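Bistport Sorting Hall: frequently asked questions

Last updated in September

What can I bring to the hall?
Plastic bricks and blocks, board games, jigsaws, wooden toys, dolls and soft toys with a CE or UKCA label. Books go to the library, not to us. We can't take car seats, cot mattresses, bike helmets or anything that runs on mains electricity.

Do jigsaws have to be complete?
No, but please write on the lid if you know a piece is missing. Incomplete puzzles are sold at a lower price and marked as such.

When can I drop things off?
Between 9.30 am and 4 pm at the side door on Layug Street. Please don't leave bags outside after closing. They get rained on and we end up throwing the contents away.

Do I need to book?
Only if you have more than five boxes. Email Aileen Dizon at the front office and she will give you a time when the trolley is free.

Should I wash toys first?
Wipe off food and mud if you can. We clean everything again before it goes on the shelves, so there's no need to do more than that. Soft toys should be machine washed and completely dry.

My bricks are mixed up with other things. Is that a problem?
No. Mixed tubs are normal. Take out batteries, coins and drawing pins, and leave the rest to us.

How are bricks and blocks sorted?
By size first, then by colour. Small bricks are sold by the scoop. Large blocks are put together in sets — usually two colours, in equal numbers — and sold by the set. If you want a single colour, ask at the desk and we'll look in the back.

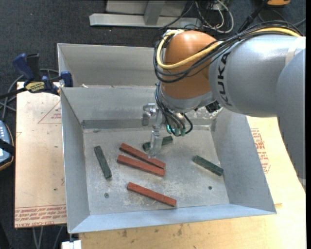

Photo: Jomar Saludo

Can I choose the colours in a set?
Sometimes. Red and green are nearly always in stock. Yellow goes quickly, and blue depends on what has come in that month.

How much do things cost?
Board games start at £4 and scoops of bricks at £5. Prices are on the shelf labels. Schools and playgroups pay half price if they bring a letter with their address on it.

Do you lend toys as well as sell them?
Yes. The lending shelf has 428 items and is run by Analyn Tolentino. Loans are for four weeks and can be renewed once by phone unless another family is waiting.

What if something gets broken or lost on loan?
Tell us when you bring it back. There is no charge for ordinary wear. For a lost main part, such as a game board, we ask for the shelf price.

Can I get my donation back if I change my mind?
Only on the same day, and only if it hasn't been sorted yet. Once a tub has been emptied we can't tell whose bricks are whose.

Is there parking?
Two spaces by the side door, for unloading only. The public car park on Plirau Road is a five-minute walk away and has step-free access to our main entrance.

Who do I contact about a large donation from a school or nursery?
Write to Catinca Lazăr at the main desk with a rough list of what you have and a phone number. Collections are made within Bistport only.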